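Rawan Kanaan manages kitchens for Grullatberg, a company that rents furnished apartments in Varkville. She keeps 59 of them, and the sink is where she starts each inspection.

"A double bowl only works if the two sides have fixed jobs," she said. "Washing goes in the larger one. The rack sits in the smaller one, so the water drains into steel and stays off the counter."

Quartz tolerates water, she said, but the caulk behind the faucet does not. Her staff wipe that joint after every turnover and replace it when it darkens — usually in November, when bookings drop.

She stocks plastic tumblers and plates in place of glass. Asked how long a plate stays in the rack, she gave a figure of 30 minutes. "After that, dry it by hand and put it away. A rack is not a cabinet."
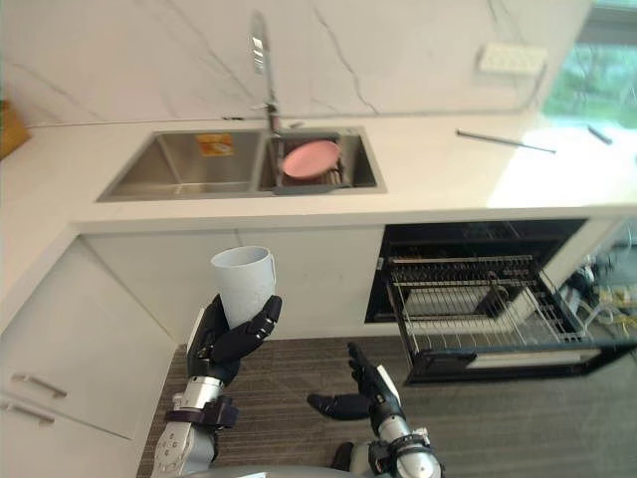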